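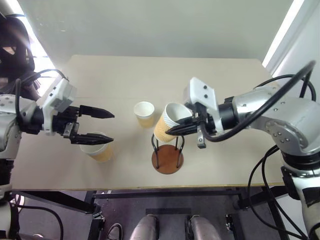

Six weeks of the two-arm cell at the Somley site. Notes for anyone planning the same thing in a drinks or packaging shop.

1/ The task is dull on purpose: sleeved paper cups, one at a time, onto a wire stand. Zernholm supplied the arms, Plandero wrote the task software.

2/ Target was 600 cups a shift. Best shift so far is 887. Worst was 70, on a Sunday, after a sleeve supplier changed the cardboard and the grip force was wrong for it.

3/ Headcount on the line hasn't changed. The work has. People who placed cups now clear faults, swap fingertips and log bad grips. More standing still, more screen time.

4/ Two of them asked for training on the force settings and got it. Night shift didn't get the same offer until April — that was a mistake, and they said so.

5/ Wrist complaints are down. Complaints about the fault alarm are up. We lowered the volume and moved the stack light to eye level.

6/ Pay grades are still open. Fault clearing is graded as line work, and I think it should be graded as technician work. Review is next month. Will post the cycle time logs after that.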